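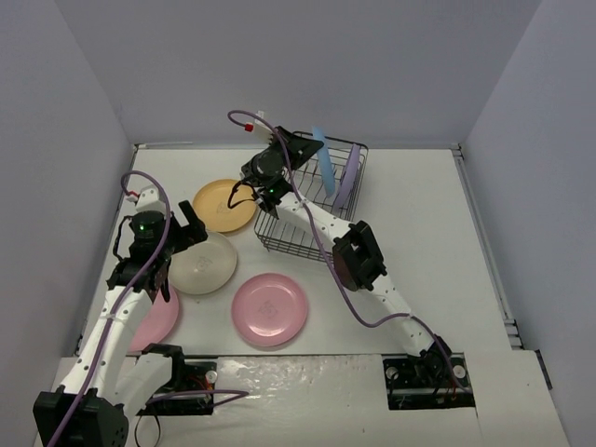 Kyei Pottery held its open day in November, and I went up with Shobha Ramasamy on the early bus. The works is a 2 mile walk from the stop, uphill for most of it, and the signs only start at the last bend.

Visitors were put into groups at the gate. Ours was led by Akua Ackah, who runs the glazing room. She began in the clay store, where the bags are left to rest before use, and then took us through to the wheels. Two people were throwing cereal bowls and went on working while we watched.

The kilns are in a brick shed across the yard. The larger one holds 800 side plates when full and takes 36 hours from loading to opening. It was cooling when we came, so we stood well back and looked at the shelves stacked outside. Beat Danzer, who loads it, passed round a cracked plate so we could see the colour of the clay inside. He said most cracks come from drying too fast near the door.

Glazing was the busiest room. Each colour has its own tub and its own ladle, and the recipes are pinned to the wall in plastic sleeves. Shobha asked about the matt green they used to sell. It has been dropped.

The seconds shop is by the exit. Small plates were £9 for a pair, and I bought four. Tea was in the packing room and ran out by three o'clock. Parking is limited, and the last bus back leaves at twenty to five from the bottom of the hill.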